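关于我们

格雷尔蒙特(Grellmont)是一间做机器人拆装的小工作室,主要的活儿是让机械臂学会处理旧台式机:开侧板、取硬盘、换硬盘、拔内存。工作室由Mirela Xavier和Rogério Araújo创办,现在一共14个人,一半写程序,一半整天跟螺丝和线缆打交道。

我们最喜欢的日子是开放日!每年九月,工作台旁边会站满人,有附近中学的学生,有维修店的师傅,也有带着孩子来看热闹的邻居。去年登记的访客是476位,最小的那位一直追着问机械臂会不会累(Rogério蹲下来跟她聊了好久)。

开放日没有舞台,也没有排练好的节目,看的就是平时的活儿。上午十点开始演示硬盘装卸,用的是真正退役的办公电脑,线怎么乱就怎么留着。机械臂偶尔会对不准,我们就停下来,把程序投到墙上,和大家一起找原因。有位维修师傅看了两轮,建议我们换个角度进托架,后来这个办法写进了正式流程,我们管它叫“Plitlow走法”,因为他的店就开在Plitlow街上。

下午是Mirela带的动手时间。访客可以自己挪动治具、改一个参数,再看机械臂怎么反应。治具都是我们自己用3D打印做的,改过很多版,旧版本也摆出来,随便拿、随便问。

想来看看的朋友,请提前在前台登记,学校团体另外安排时段。穿方便活动的衣服就好,问题带得越多越好! 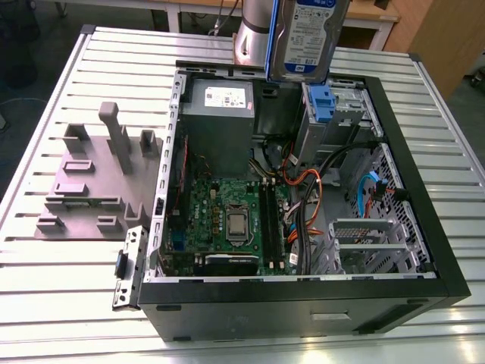 硬盘装卸演示:蓝色托架里的硬盘悬在机箱硬盘位上方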